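Placement Tests Should Not Decide a Student's Whole Stay

Language schools that receive students from abroad place great trust in the test given on the first morning. At the Clurcombe Language Institute, that test has 146 items and takes most of the time before lunch. By early afternoon each student has a level, a room number and a textbook. For many of them, nothing about that decision will change until they go home.

It is the view of this office that the practice deserves a second look. A written test given to a person who landed the evening before measures a narrow thing. It shows how well the student handles verb forms and short reading passages while tired. It says little about whether the same student can ask for a refund, follow a host parent's directions or take part in a discussion with people from three other countries.

The usual defense is one of scale. Clurcombe enrolls some 400 students in its summer term, and they must be sorted quickly if classes are to begin on time. We accept the point. A first placement has to be made, and a written test is a fair way to make it. Our objection concerns what follows. Once the lists are posted, moving a student requires a form, a teacher's signature and a free seat in the other group, and the request is often granted too late to matter on a stay of 4 weeks.
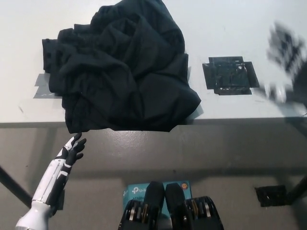
Other schools have found workable answers. Skistetton holds its first week open. Teachers there may move any student by speaking to the academic office before 5 in the afternoon, and textbooks are not handed out until the week is over. Zuditz pairs its written test with a short interview, repeated at the midpoint of the course. Neither arrangement calls for a larger staff, although both ask teachers to pay close attention in the opening days and to write down what they hear.

There is also the matter of speaking ability, which written tests tend to hide in both directions. Students who learned English at work or from relatives often speak with ease and score poorly on grammar. They are placed in beginning classes and grow bored. Students from exam-centered school systems score well and then sit silent in an advanced group for days. Teachers know both types well. The Heo placement software, which many small schools have adopted, does include a recorded speaking section, but it is optional, and in our experience it is the first part dropped when the schedule is tight.

Families have a stake in this as well. They pay for a set number of lessons, and they are told that classes are grouped by level. A parent who reads that line in a brochure is entitled to assume that the grouping is checked more than once.

We would ask schools to adopt two modest rules before enrollment opens in March. The first is that every student speaks with a teacher, one on one, within the first two days of class. The second is that a change of level in the opening week needs only the agreement of the student and the two teachers involved -- no form, and no waiting list. Where a group is already full, the school should say so plainly and offer the student extra conversation hours until a seat opens.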